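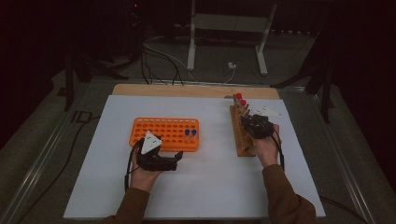
Progress report: Plirdale school science kits, spring term

Hi all, and thank you for the quick turnaround on the second payment. It landed the same week the storage unit bill did, so you can imagine my face.

The short version is that we're a bit behind on the written materials, a bit ahead on getting kits into schools, and under on shipping for the first time ever. The longer version follows, and I've tried to put it in the order of your form, though I gave up around section three because our work doesn't split up that way.

Kits out the door

We've now sent 952 student kits to schools in and around Plirdale. Every middle school in the district has at least one class set, and so do 4 of the rural schools that share a science teacher between them. Those shared teachers have been the best people to work with, by the way. They drive the kits from building to building in the trunks of their own cars, and they've told us very plainly which boxes hold up and which don't (the flat ones with the tuck lid do not!). We've switched to a taller box with a strap. It costs a little more and I'd like to keep it.

Tube racks are the part we get asked about most. Teachers like having a bright one and a plain one in the same set, say orange plastic for the samples and wood for the controls, so a kid can tell at a glance where a tube belongs. I had been treating racks as an afterthought and buying whatever was cheapest that month. From now on the two colors are part of the kit list.

Lesson booklets

OK, the late part. You funded 6 booklets and I have finished 4. Pond water, yeast, soil and kitchen acids are done, printed and in use. Seeds is written but needs pictures. The last one, on food dyes, I started over in February because the first draft took two class periods just to set up, and no teacher I know has two class periods to give away. The new draft fits in forty minutes if the teacher fills the tubes ahead of time. I expect both to be at the printer by the end of May, and I'll send you copies hot off the pile.

The reading level was the other thing that slowed me down. I had a class read the soil booklet out loud while I sat in the back, and wow, did I hear every sentence that was too long. I cut a third of it on the drive home (in my head, at red lights) and the rest that night at the kitchen table. It's a much better booklet now, and I went back and did the same to pond water.

Suppliers

Cellus is still sending our tubes and caps, and their packing has gotten better since the crushed box in the fall. Staltov raised its price on droppers, so I bought one last big order of 200 packs at the old price and put them in storage. That will see us through the next school year. Before it runs out I want to try another source, and I'd be glad of suggestions if any of your other grantees buy this kind of thing.

Teacher evenings

We ran two of these at the Bright building, which has sinks in the back room and free parking, two things I will never again take for granted. The first evening was thin. I'd put it up against a basketball game, which was silly of me. The second one filled up, ran past nine, and ended with a long argument over whether seventh graders can be trusted with food coloring. Opinion is divided. I have a stained sleeve that says no.

What people wanted most was time to try the whole activity themselves before doing it with kids, so I'm dropping the slides from the fall evenings and just setting up tables.

Money

The full sheet is attached. Shipping came in under because so many schools picked up their own kits, and I'd like your OK to move what's left over there into printing, where I'm going to be over. Nothing else has shifted much. Storage went up in January and will probably go up again.

What I need from you

A yes or no on moving the shipping money, ideally before the printer's April cutoff. Also, could you let me know if the final report can come in August? June is when all the kits come back to be cleaned and restocked, and I'll be up to my elbows in tubes.

Come visit before school lets out if you can. Mornings are best, and the rural schools would love the company.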